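La escuela de los brazos

En Sovness, la jornada consiste en enseñarle a una máquina lo que cualquier niño hace sin que le paguen. Sneha Bisht dirige la recogida de ejemplos y pide 200 por tarea; los torpes, dice, también enseñan, aunque luego hay que etiquetarlos, tarea para la que nunca sobran candidatos.
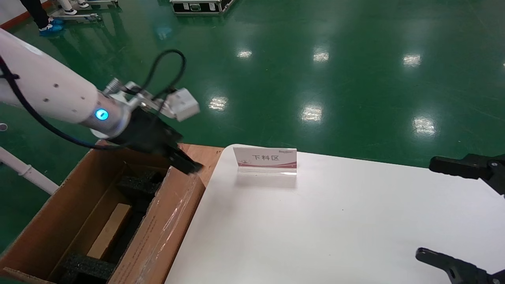
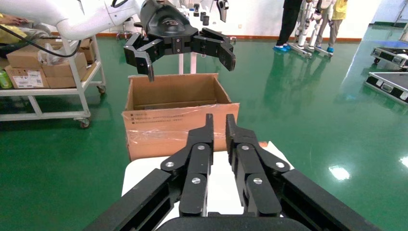

Dos pinzas, una caja de cartón y mucho suelo verde.

Mamta Malhotra revisa las grabaciones a media velocidad, con la paciencia de quien corrige exámenes. El lunes descartó 13. «El modelo lo copia todo», explica, «incluidas nuestras dudas». Después pide otro café y la toma siguiente.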